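[skirnwood-robotics] Two-arm table, week 7: handovers, gripper tips, and who is coming to Mavville

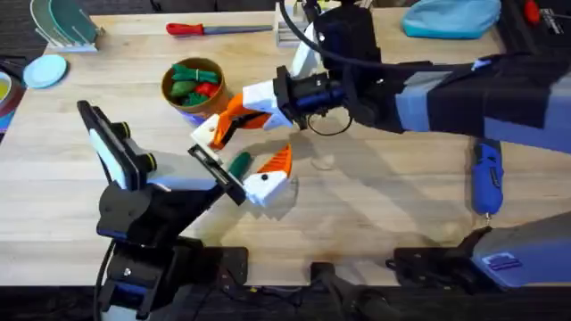
What is a handover, and why are we spending so long on it?
A handover is one arm passing an object to the other without putting it down in between. We are spending so long on it because both arms have to agree on where the object is, and each of them has its own opinion about that.

From: Lutfa Uddin
To: Skirnwood Robotics Club list
Date: 24 September 2024
Subject: Re: Two-arm table, handovers and gripper tips

Hi all,

Replying to Nazareno's questions in between his lines, and then a pile of news at the end, so please scroll all the way down (I know some of you read these on your phones on the bus, sorry!).

Nazareno Ferri wrote:
> I missed the last two sessions because of the play. Can someone
> tell me where we are with the vegetables? When I left, we were
> still picking the toy pepper up from a flat table with one arm
> and everyone was very happy when it worked.

Oh, you have missed so much! One-arm picking is pretty much a warm-up now. The toy vegetables live in the brown cup, and the task is: one arm gets a vegetable, brings it to the middle of the table, the other arm takes it. The small dark green one is by far the most annoying of the bunch. Arturo calls it a cucumber, Annunziata says it's a pepper, and in the log sheet it is "small green," so please write that and not your own favorite or we can't search for it later.

Last session we ran up to 200 handover tries across both groups. The second group had a stretch near the end that was really lovely to watch, the gripper opening just as the other one had closed, no tug at all. I think I yelled. Then we bumped the table and had to redo the zero positions, but still!

> Are we still using the white fingertips or did we switch to
> the orange? I printed a set of orange ones at home before the
> play and I don't know if I should bring them.

Bring them, please! We use both colors. At the moment one arm has a white finger with an orange tip and the other has it the other way around, orange finger and white tip, so when you're standing at the table and somebody shouts "open the orange," ask which one. Better, say "left" and "right" as seen from the side with the clamps. I've put that on the whiteboard too.

The spare tips we have are from the April batch and some of them have gone a bit shiny at the end, so the green one slides. If yours are the same file as the one in the club folder they will fit. If you changed the screw holes, tell Lucrezia before you force anything.

> Also I have a question about the code. In handover.py the
> second arm closes and then the first one waits 217 ms before
> it opens. Why that number? I tried it in the simulator with a
> shorter wait and nothing bad happened.

Ha, good eye. That was Annunziata's. She started from a quarter of a second, kept trimming until we got drops, and then went back up a little. The simulator's gripper closes instantly and ours doesn't, so in there you could set it to zero and it would still look great. Don't shorten it on the real arms for now. What I'd love is for the wait to go away completely and for the first arm to open when the second one reports that it has stopped moving. If you want to take that on, it's yours! It is line 40-something, right after the second close command, and there's a comment there in Italian that means "fix this."

> Last one. Is the table still first come first served or do I
> have to sign up?

Sign up, on the sheet by the door. Slots are forty minutes. With both arms going we want two people at the table every time, one at the keyboard and one with a hand near the stop button.

Ok, the other news.

Mavville. We're in! The regional student meet in Mavville has a two-arm category this year and our entry was accepted, our entry number is 2663 and you'll need it for the permission form. The task is sorting kitchen things: vegetables into a cup, plates into a rack. We have 7 places on the team list and so far Arturo, Annunziata, Lucrezia and I are on it. That leaves three. You do not have to be good at code, we need somebody who is calm and can re-mount an arm on its clamp when everyone else is talking.

Plates. Since the rack is part of the task, we've started leaving the dish rack and the light blue plate out on the table, over at the back on the left. Nobody has a good plate grasp yet. The fingers come in from above and the plate just tips. Arturo wants to come at it from the rim with one arm and steady it with the other, and I think he's right, but we haven't got the wrist angle. If you have ideas, draw them, take a picture, send it to this list. Bad drawings welcome, mine look like a crab.

Cables. Please check that the cable on each arm has enough slack before you send it all the way across. The left one loops down near the edge of the table and it's easy to lean on it.

Clamps. Hand-tighten at the start of your slot. All of them. The bump last session would have been nothing if one hadn't been a quarter turn out.

Visit to Orlandini. Annunziata has talked to the people at the Orlandini workshop over in Silville and they will let us come and see their packing line, which has arms much bigger than ours. Date is still open. Reply to her and not to the whole list if you'd like to come, and say if you have room in a car.

Log sheets. Short version: arm, object, worked or dropped, and one line on how it dropped. "Dropped" alone doesn't help much. "Slid out the front while second arm was closing" is wonderful. Lucrezia typed up the last batch and found that nearly every drop of the small green one was a slide out the front, and that's why she's now trying a tip with a shallow groove in it. First one should be ready to try next session and I can't wait.

Nazareno, welcome back, and I heard the play was great. Grab a slot with Arturo if you can, he's been wanting to show somebody the new approach path since he got it working.

Lutfa

--
Skirnwood Robotics Club list
To leave the list, send a message with the word "leave" in the subject line.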